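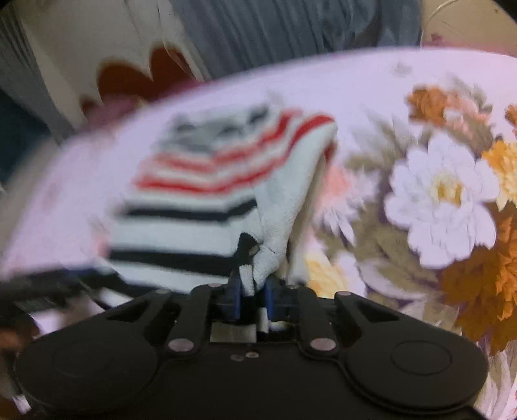
Dark blue fingers at the tip of a black gripper.

Ea Oddsson has been offered 3 online viewing rooms since December, and she has turned down every one. The sculptor, who shows with Þorgeirsson, a small gallery with two full-time staff, says the pitch is always the same. "They tell me I'll reach collectors who would never walk through the door," she says. "Then I ask for the name of one."

Her latest refusal went to Plumberg, a platform that lets galleries sell shares in single artworks. Under the plan, one of her bronzes would have been split into 48 parts, each sold to a different buyer. The work itself would have gone into storage.

"I asked where people would see it," Oddsson says. "The answer was a login."

Paula Stoica, who runs sales for the platform, has heard the complaint before and doesn't think much of it. Most art bought at the top of the market goes into a crate anyway, she points out, and at least her buyers paid what they could afford. "Someone with a normal salary gets to own a piece of something good," she says. "I don't see who is hurt."

Asked how many of those buyers have managed to resell, she is less direct. The market is young, she says. Some have. She would not give a number, and a follow-up email on Tuesday brought back a link to the company's terms, which allow a resale only after eight months and take a fee at both ends.

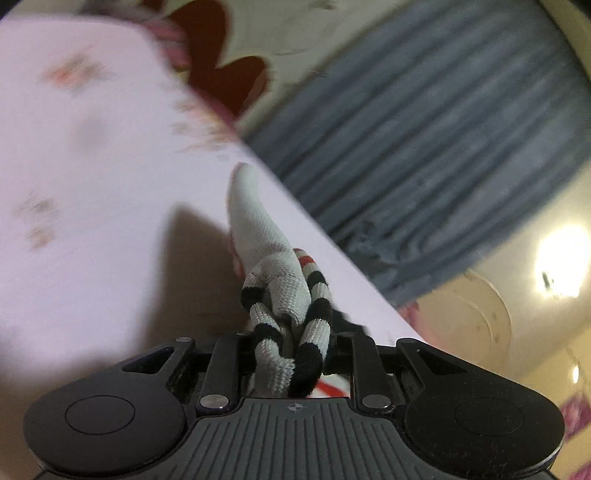 Oddsson read those terms closely before she said no. What bothered her most was a clause letting the platform sell the whole work if enough shareholders agreed, with no word to the artist. "With a collector, I can call," she says. "I can say, please don't put it in a casino. Who do I call here?"

Stoica calls that sentimental. Artists lose control once a work is sold, she says, and always have. She has a point, though it is an odd one from a company whose brochure promises "a closer bond" between artist and owner.

The gallery, for its part, stayed out of the argument. It has already signed two other artists to the platform and takes its usual cut. Oddsson says she doesn't blame anyone there. Rent went up, the last fair lost money, and a check is a check.

She will show new work in the back room in spring, at full price, one buyer per piece. Has anything sold yet? "One," she says. "To a dentist. He wants to come by and look at it first."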